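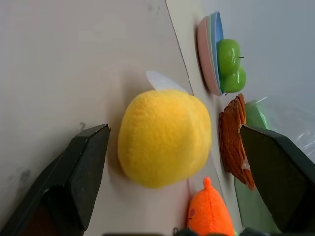
**Why do regional turboprops have such enormous propellers and still fly so slowly?**

I fly Skulach to Costigan twice a month with Multine, usually in a seat level with the blades, so I've had time to brood on this. The things are vast. My brother-in-law says bigger blades mean more speed, but he also says you could fly a plush fruit, round and yellow, across the Atlantic if you put enough engine on it. We were overtaken by what I'm fairly sure was weather. Can someone who knows explain?

Asked by Niilo Riihimäki, Friday, April 11, 2025

---

**Answer from Inger Kvaran** (accepted)

The trouble is the tips. A blade tip is going round as well as forward, so it meets the air faster than the rest of the aeroplane does. Get it near the speed of sound and you lose efficiency and gain a horrible racket. Big propellers are therefore turned fairly slowly.

What a big disc does well is push a lot of air gently, which saves fuel, and on a short hop you spend so much of the time climbing and descending that a jet wouldn't gain much. Say it cruises at 300 knots. On your route a jet might get you there a few minutes sooner, to stand at the same baggage belt.

Sit well forward or well back of the blades if the noise bothers you. Row 2 is usually fine.

---

**Answer from Staltora_spotter**

Its the gearbox. Look up reduction gearing.

---

**Answer from gate28**

Not really an answer but I did Costigan in March and we sat on the stand for longer than we flew. Would make the propellers a lower priority personally.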